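Tile countertops: rip out or live with?
Reading time: 8 min

gravelpit_ann
We closed on a house in August and the kitchen has the original ceramic tile counters. Every person who walks in says "oh, you'll be getting rid of those." My brother-in-law says it, my neighbor says it, the guy who came to hook up the gas said it before he had his jacket off. I have a quote for 734 dollars to strip and reseal all the grout and a quote for quartz that I'm not going to type out because it makes me feel ill. Has anybody here kept theirs and been fine with it? I'm suspicious of the whole "tile counters are filthy" thing because it mostly seems to come from people who sell slabs.

Mortarhead
They are filthy. I installed them for 23 years and I wouldn't have one in my own house. Grout is a sponge. You wipe raw chicken juice across it and it goes down in there and stays. Sealer helps for a while and then everyone forgets to do it again.

gravelpit_ann
Who puts raw chicken straight on the counter, though? I own a cutting board.

Mortarhead
More people than you'd like to know. I've seen the grout come up. It isn't pretty.

Nelli Vuorinen
I have had tile for eleven years and my family is alive. I scrub the lines with baking soda and an old toothbrush when they look gray, and I reseal when water stops beading. It takes an evening. I would be careful with that grout quote, because "strip and reseal" can mean a lot of things. Did they say what they strip it with? If it's an acid wash you want to know that before they start, especially if any of your trim tile is a dark glaze.

gravelpit_ann
It says "professional restoration process." That's all it says.

Nelli Vuorinen
Then I'd ask. And I'd ask for it in writing.

duct_and_cover
The quote is probably a guy with a bottle of Mistier and a drill brush. You can do that yourself. I did my mother's counters with it and it was fine, nothing magic, it smells like a swimming pool. The "restoration process" is four hours of somebody's nephew on his knees.

pollywog77
I used Mistier and it did nothing at all for me. Stains exactly the same. I went to the Pandard poultice stuff after that and I couldn't tell you whether that did anything either or whether I'd just been scrubbing so long by then that something had to give. I'm starting to think all of these are the same jug with a different sticker.

duct_and_cover
Were your stains in the grout or on the tile?

pollywog77
Grout. Behind the faucet.

duct_and_cover
That's going to be minerals then, you need something for hard water. Different problem.

pollywog77
Well the bottle said it did hard water.

hobbs_lane
Bottles say a lot of things.

I'll be the one to argue for tearing it out, but for a reason nobody has brought up yet. It's the edge. Whatever you think about germs, the sink edge on these old tile jobs is where they fail. You've got small pieces, lots of joints, water sitting on it all day, and if there's plain plywood underneath you can have rot going for years before a tile moves. I'd want to look under there before I spent a dime on making the top pretty.

Ann, is your sink trimmed out with those little mosaic pieces or does it have a metal rim sitting on top?

gravelpit_ann
Little mosaic pieces. Pretty much the same setup as this one. 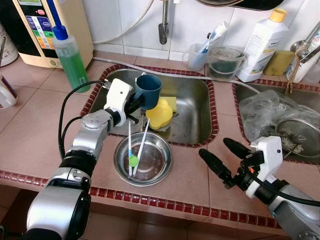 Beige-pink tile with the small maroon trim, at the sink and along the front edge.

Same idea on mine, only the trim is dark green and I've got a few hairline cracks in the grout on the left side. I haven't looked underneath. I guess that's tonight.

hobbs_lane
Yeah, that's the style I mean. Take a flashlight and a screwdriver. Push on the wood around the cutout from below, all the way around, and pay attention to the back because that's where people never look. If the screwdriver goes in, you have your answer.

Mortarhead
Agree with Hobbs on this one. And tap the trim with the handle of the screwdriver while you're at it. Sounds hollow, it's let go.

Nelli Vuorinen
I don't agree that hollow always means it has let go. Half of mine sounded hollow the day we moved in and they have not budged. Some of those were set that way. A tile that rocks under your thumb is another matter.

Mortarhead
A hollow tile was set badly or it's coming loose. Either way I wouldn't call it fine.

Nelli Vuorinen
You can call it what you want. It's been eleven years.

saltbox_ed
I like the maroon. I don't care who knows it. My aunt had those counters and you could put a hot pan right down on them. Try that with your quartz.

quartzandall
You can put a hot pan on quartz.

saltbox_ed
You can do it once.

quartzandall
We've had ours since the remodel and I've never had a mark. I do use a trivet most of the time I guess.

saltbox_ed
So you use a trivet.

pollywog77
Is anyone going to talk about the sound? Every single plate you put down on tile goes CLACK. I have broken so many glasses. I'd have kept mine otherwise. Also you can't roll out dough on it, the lines come through on the bottom of the crust.

gravelpit_ann
I don't make pie so I'm safe there. The glasses I believe. We've lost two already.

marnie_t
There's a third option, which is one of those skim-over kits. Nustby makes one, you trowel it on over the tile and it looks like concrete. My sister did it. She's happy with it, she sent me a picture every day for a week.

Mortarhead
Ask her again in two years.

hobbs_lane
I've taken one of those off. Or I tried to. It had bonded to the tile in some places and not in others, so it flaked around the sink first, and then of course it couldn't be cleaned and couldn't be patched. I don't know if that was the Nustby one or another brand. I'd be very slow to put anything like that over joints that might be moving.

marnie_t
Hers is fine so far is all I can tell you. She did sand it first.

hobbs_lane
Could be she did a better job of it than whoever did mine. I still wouldn't.

duct_and_cover
What did the quartz people say about your backsplash, Ann? Ours told us it would stay and then on the day it "couldn't be saved." That was a whole extra bill.

gravelpit_ann
They said "should be OK." Which I now don't love.

duct_and_cover
Get that in writing too.

gravelpit_ann
OK, I'm back from under the sink. Flashlight, screwdriver, the whole thing. Front and both sides are solid. The back has a dark stain about the size of my hand on the right and the wood there is rough but the screwdriver doesn't go in. None of the trim rocks. Two pieces sound different from the rest.

hobbs_lane
Is the stain damp?

gravelpit_ann
Dry. I held a paper towel on it for a bit and it came away clean.

hobbs_lane
Then it might be an old leak from the faucet that somebody fixed. I'd still dig out the cracked grout on the left, redo that, put a fresh bead of caulk where the sink meets the trim, and check that stain again after you've used the kitchen for a few weeks. That's maybe a Saturday of work. I wouldn't buy the 734 dollar job or the quartz until you've seen what it does.

Mortarhead
I'd still tear it out. But if she's keeping it, what Hobbs said. Use an epoxy grout at the sink. It's miserable to work with and it's worth it. Small batches, and wipe as you go or you'll be chipping it off the face of the tile with a razor.

Nelli Vuorinen
Epoxy next to old cement grout will never match in color. If that bothers you, do the whole sink surround and stop at a corner.

gravelpit_ann
Does it have to be a particular brand? The hardware store near me has Taşdemir and one with no English on the label.

Mortarhead
Never used Taşdemir. Read the back, if it's two parts you mix together then it's epoxy. If it's one bag and water, it isn't, whatever the front says.

pollywog77
See, this is what I mean about labels.

quartzandall
I feel like everyone's talking her into living with something she might not even like. Do you like them, Ann? Leaving out the germs and the money.

gravelpit_ann
I didn't when we moved in. I think I was just embarrassed because everybody kept commenting. The green has kind of grown on me. Ask me after I've done the epoxy.

saltbox_ed
Keep the green.

Mortarhead
Wear gloves. Two pairs.

Last updated: Sunday, December 13, 2020
Contact the moderators | © House & Yard Talk | Back to top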